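Chapter 3
Care of Clothing and Bed Linens

Learning goals

After studying this chapter, students should be able to sort mixed household textiles by fiber and finish, fold knit garments so that they keep their shape, and plan storage for a small bedroom.

Key terms: knit, fleece, pile, ribbing, flat surface, resting fold

Few rooms in a home hold as many kinds of fabric as a bedroom. Sheets, blankets, sweatshirts, nightclothes and soft toys share one space, and each calls for its own handling. A cotton sheet may be pressed with a hot iron. A fleece blanket may not. A sweatshirt with a printed chest can be washed often, but the print will crack if the garment is always creased along the same line.

The methods in this chapter were tested with households in the town of Iven, where 1,038 bedrooms were surveyed in September. In 54 of them, the family had no surface for folding other than the bed. The chapter therefore treats the bed as the main work surface — an arrangement that many students will know from home.

3.1 The Bed as a Work Surface

Before any folding begins, the bottom sheet should be pulled smooth toward the wall. Blankets that are already folded are moved to one side, and items still to be sorted are kept on the other. The middle of the bed is left for the garment in hand.

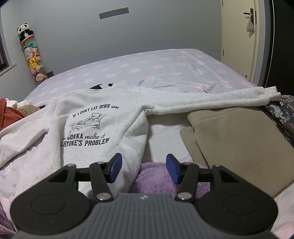
A sweatshirt is laid with its front facing up, and both sleeves are drawn out to their full length. The hands then pass over the chest from the collar to the hem to flatten any folds in the fabric. Ribbed cuffs should be straightened but never pulled, as stretched ribbing does not fully recover. Once the garment lies flat it is turned over, the sleeves are brought in across the back, and the hem is raised to the shoulders in two equal turns. This is called the resting fold.

Plush and other pile fabrics follow a separate rule. They are folded loosely and placed on top of a stack, where no weight will crush the pile. Stuffed toys are best kept upright in an open or clear container so that children can find them without emptying it.

Section 3.2 compares the resting fold with the Plulari roll, a method suited to shallow drawers. Students should have a clean sweatshirt and one blanket at hand before they continue.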